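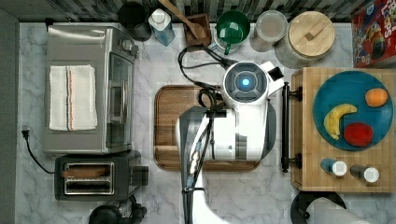

What Is Marble?

Marble is a kind of rock. People have used it for floors, statues and countertops for a very long time. Some countertops are real marble, and others are made of different materials with a marble pattern on top.

How does marble form?

Marble starts out as another rock called limestone. Most limestone is made from the shells and skeletons of tiny sea animals that piled up on the ocean floor. Over millions of years, some of that limestone gets buried deep underground. It is very hot down there, and the rock above presses down hard. The heat and pressure change the limestone into marble. Rocks that have changed in this way are called metamorphic rocks.

Where do the lines come from?

The lines in marble are called veins. Pure marble is white. If the limestone had bits of clay, sand or iron in it, these leave streaks of color — gray, green, pink or even black.

How do people get it out of the ground?

Marble is cut from a large open pit called a quarry. Workers use long wires covered with bits of diamond to saw out huge blocks. A block as big as a small car can weigh more than 4 tons. The blocks are then sliced into flat slabs and polished until they shine.

Is marble hard?

It is softer than you might think. A steel knife can scratch it. Lemon juice and vinegar can leave dull spots, so spills should be wiped up quickly.

Words to know

Quarry: a place where stone is cut from the ground
Slab: a wide, flat piece of stone
Vein: a line of a different color in a rock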